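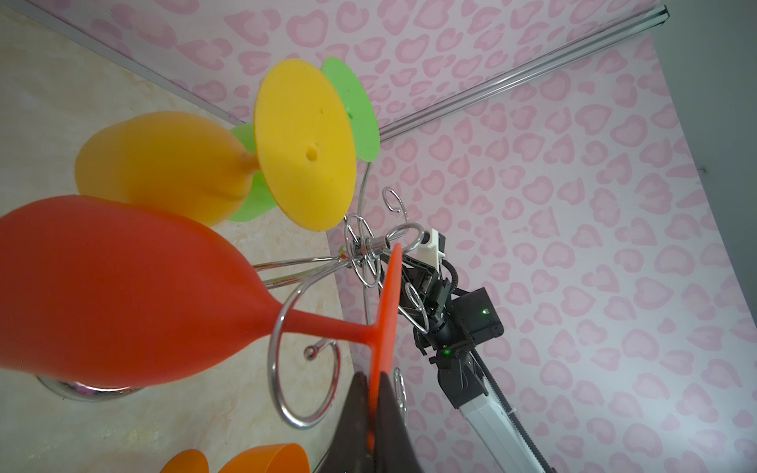
Preguntas frecuentes sobre las normas de trabajo en las estaciones de dos brazos

Estas normas se aplican a todas las estaciones de teleoperación de Clilgate, incluidas las que usa el equipo de Werico. Última revisión: junio.

¿Quién puede manejar una estación?
Cualquier persona que haya completado la formación inicial y figure en la lista de operadores. Las visitas pueden mirar desde detrás de la línea del suelo, pero no tocan los mandos.

¿Cuántas personas hacen falta por turno?
Una basta para las tareas con objetos blandos. Si hay vidrio, cuchillas o líquidos, tiene que haber una segunda persona junto a la parada de emergencia.

¿Se pueden usar copas de vidrio en las tareas de escurridor?
No, salvo autorización por escrito. Para colgar y descolgar copas se usa silicona. El escurridor sí puede ser metálico, pero hay que revisar que los ganchos no estén doblados antes de empezar.

¿Por dónde se sujeta una copa?
Por el pie o por el tallo. Apretar el borde del cáliz deforma la silicona y la copa sale despedida al soltarla. Si la pinza toca un gancho, se abre, se retira y se vuelve a intentar; no se tira de la pieza.

¿Pueden trabajar los dos brazos sobre el mismo objeto?
Sí, siempre que uno esté quieto mientras el otro se mueve. El movimiento simultáneo sobre una misma pieza queda reservado a operadores con más de 8 sesiones validadas.

¿Qué hago si los brazos chocan?
Parada de emergencia, aunque el golpe parezca leve. Después se revisan las correas, los cables y el soporte de la cámara, y se rellena el formulario 1214. La estación no vuelve a funcionar hasta que alguien de mantenimiento lo firme.

¿Puedo cambiar el fondo o el mantel entre sesiones?
Sí, con los brazos en reposo y los motores sin corriente. La tela debe quedar fija y lejos del recorrido de los brazos — una esquina suelta puede acabar enganchada en una correa.

¿Qué significan los códigos que salen en pantalla?
El 1003 indica pérdida de comunicación con un motor. Se apaga la estación, se comprueba el conector y se enciende de nuevo. Si se repite, se avisa a mantenimiento. Los demás códigos están en el manual de Nilsuwan, en el armario de herramientas.

¿Cada cuánto se revisan las pinzas?
Las almohadillas se limpian al final de cada turno con un paño sin pelusa. Se sustituyen a los 4000 ciclos o antes si presentan cortes. No se usa alcohol en las almohadillas de Cusen.

¿Hay que repetir un episodio si se cae una copa?
No se borra. Se marca como fallido, se devuelve la copa a su sitio con los brazos parados y se empieza otro.

¿A quién pido una excepción?
A Fumiko Hattori, responsable de seguridad. Las peticiones se envían por escrito con la descripción de la tarea y los objetos previstos. Hasta recibir respuesta, se aplica la norma general.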